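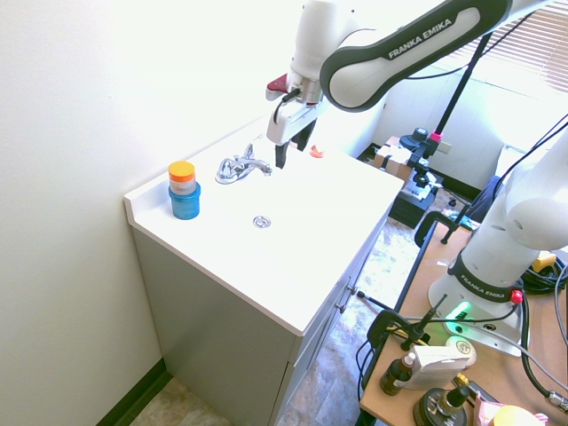
Search the forums Enter keywords Go

Skeltovley Family & Local History Forum > Records and Indexes > Chapel burial registers

wolds_margaret wrote:
Hello all, and sorry in advance for the length of this! I've spent most of August going through the chapel burial registers at the record office, the ones that stop when the new cemetery opened, and I have got as far as entry 1271 in my own handwritten index. It started with one great-great-aunt (buried under her married name, which threw me for years) and then I simply carried on, as you do. My question is whether I should type it up as people wrote it, spellings and all, or tidy the surnames so that they can be searched. I have 47 entries for what I am fairly sure is one family, spelt every way you can imagine.

Canan Kaplan wrote:
What a lovely piece of work, Margaret, and please don't apologise! I would leave the spellings exactly as they are. My father's people were Yazıcı and every clerk who met them had a go at it, with dots, without dots, once with a J at the front, and I only worked out which brother was which from those mistakes. If somebody had kindly corrected them all I'd be stuck to this day.

oldsexton wrote:
I'm afraid I disagree, with all respect to Canan. Most visitors type one spelling, get nothing and go home. I did the index for Urar Street chapel, 500 names, with everything standardised, and I still get thank-you letters for it.

Canan Kaplan wrote:
But how many people missed a cousin because you decided two families were one? I don't mean that unkindly – I have used your index and been very glad of it – but I did find a Hallam in there who is a Hallum in the register, and they weren't related at all.

oldsexton wrote:
Fair enough, send me the page and I'll look. I still say an index is there to be found things in.

Wen-hsiung Lu wrote:
Could you not have 2 columns? One as written, one for searching. I keep mine in Orkivix, but any spreadsheet would manage it. Do put the page number in as well, Margaret, I left mine out and had to go back through almost the whole book.

wolds_margaret wrote:
Oh, two columns, of course! Thank you, all three of you. I did note the pages, though in pencil and rather faintly in places, so it's the good lamp and a pot of tea for me this evening. Canan, was the Hallum in the earlier book or the later one? I have a Hallum too.

We use cookies to keep you signed in. Accept Manage settings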